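Chapter 8
Counting the Vote: Local Elections and the Work of the Polling Station

After studying this chapter, students should be able to describe the stages of a count in a local election, explain the duties of a presiding officer, and discuss why the rules on spoiled ballots matter when a result is close.

8.1 Introduction

Most textbooks on elections begin with the campaign. Candidates, manifestos and opinion polls are easy to see and are widely reported. The count receives less notice, although it is the stage at which a large number of separate decisions by voters becomes a single public result. A campaign may be fair and the turnout high, but if the count is badly run the result will be open to doubt.

This chapter follows the count in a small district council, Voltby, which elects its members ward by ward. Voltby has been chosen for its size. In a national election the work is divided among so many offices that it is hard to see how one step leads to the next. In a district of this kind, a student can follow a ballot box from the closing of the doors to the reading of the result.

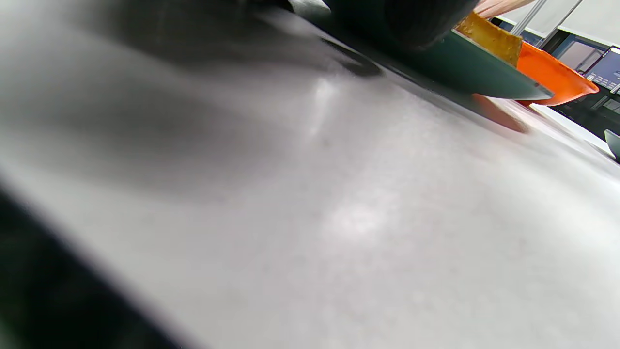
The rules used in Voltby are similar to those found in many places where voting is on paper. The ballot is marked in private, folded and placed in a sealed box. The box is opened only in the presence of agents named by the candidates. No count may start until the number of papers in each box has been checked against the record kept at the polling station. This first check is known as verification, and it is treated separately from the count itself.

Verification does not ask who has won. Its purpose is to establish how many papers there are. At the last election in the ward of Hindton, the polling station record showed that 549 ballot papers had been issued. The same number was found in the box. Had the two figures differed, the returning officer would have been required to look for the cause and to write down what was found – even where the gap was too small to affect the result.

8.2 The presiding officer

Each polling station is under the charge of a presiding officer. The post is a temporary one, and the person appointed must have no part in any candidate's campaign. The main duties are as follows.

To open and close the polling station at the stated times.

To show the empty ballot box to those present before voting starts, and then to seal it.

To keep the record of papers issued, returned and replaced.

To keep order, and to see that every voter is able to vote in secret.

To deliver the sealed box and the written record to the place of the count.
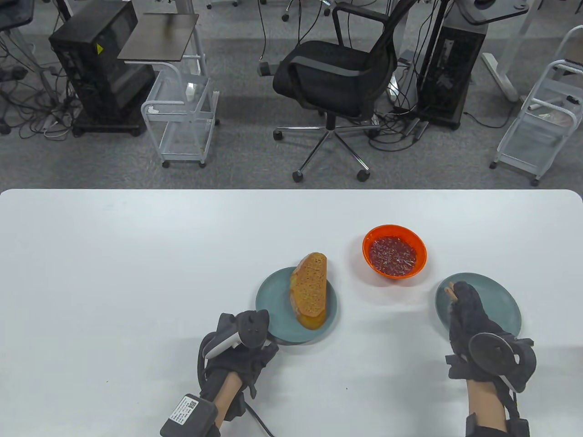
8.3 Doubtful and spoiled papers

A ballot paper is spoiled if it cannot be counted for any candidate. In Voltby there are four grounds: the paper lacks the official mark, more votes have been given than the voter is allowed, the voter can be identified from the paper, or the paper is blank or its meaning is uncertain. The last ground causes the most argument. A tick in place of a cross is normally accepted, as is a cross placed slightly outside the box, provided that the choice is clear.

Doubtful papers are set aside during the count and judged together by the returning officer, in full view of the agents. An agent may object to a decision, and the objection is written on the paper, but the decision stands unless a court later changes it.

In Hindton, 31 papers were set aside as doubtful. Of these, eight were rejected and the rest were allowed. The leading candidate finished 109 votes ahead, so the rejected papers could not have altered the outcome. Students should consider how the same decisions would have been received if the gap had been five votes.

8.4 Recounts

A candidate may ask for a recount before the result is declared. The returning officer may refuse if the request is unreasonable – for example, where two full counts have already produced the same totals. Once the result has been declared, the count cannot be reopened by the returning officer, and any challenge must be made through the courts. The next section sets out how such a challenge is brought and who is entitled to bring one.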